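Kirham Counter Clear: a review of the practice kitchen

Kirham sells Counter Clear as a planning tool for people who want to know whether a two-armed robot could tidy a kitchen. You get a simulated kitchen, a simulated robot and a list of chores. A one-year license costs $478. I used it through January on an ordinary desktop, and my colleague Stojan Todorova ran the same chores on his laptop.

Setup took 11 minutes. The manual is short and mostly clear, though the section on saving a run is out of date and sends you to a menu that no longer exists.

The main chore is clearing a kitchen island. It sounds easy until you look at what gets left on one. A cup, a dish and a glass bottle all need a different grip, and the robot has two fingers per hand to do it with. I set a limit of 300 seconds per item, then raised it to 900 after the first evening.

Two views from the island chore:

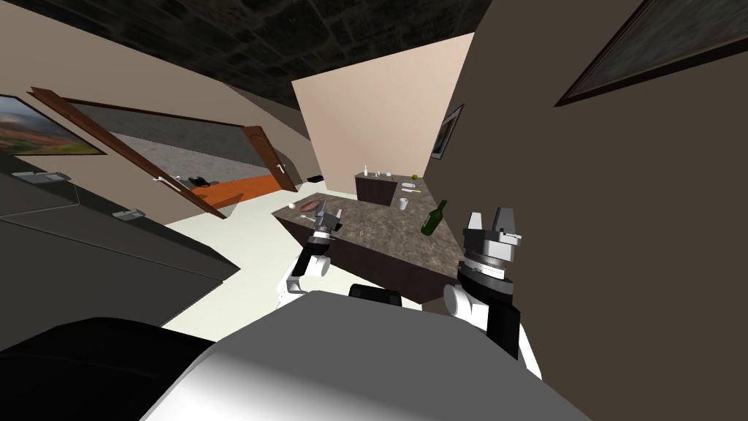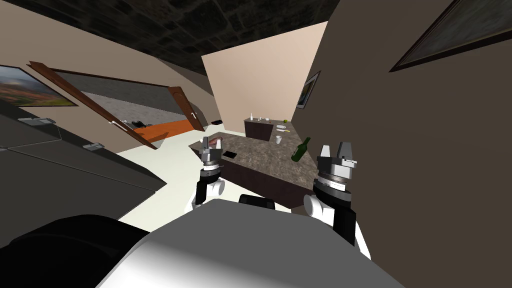
Can it clear a kitchen counter without help?

Some of it, some of the time. Cups went well for both of us, flat dishes were slow, and thin utensils were the worst by a long way. A person would still finish the job sooner.

The scoring is the best part of the package. Each failed grab is logged with the reason, and you can replay it from the moment the fingers close. Stojan found that most of his failures came from the approach angle – the grip itself was fine. Grellura, the older package we used before this one, only gave a pass or a fail.

I have two complaints. Sound is missing, so you can't hear a knock or a scrape. And there is no wiping chore at all, which is a big gap for something sold on kitchen work.

If you run a test lab or teach a class, it's worth the price. If you are hoping to learn which robot to buy for your own home, I would wait another year and keep the dishcloth handy.

Reviewed by Miroslava Beneš, 30/03/2026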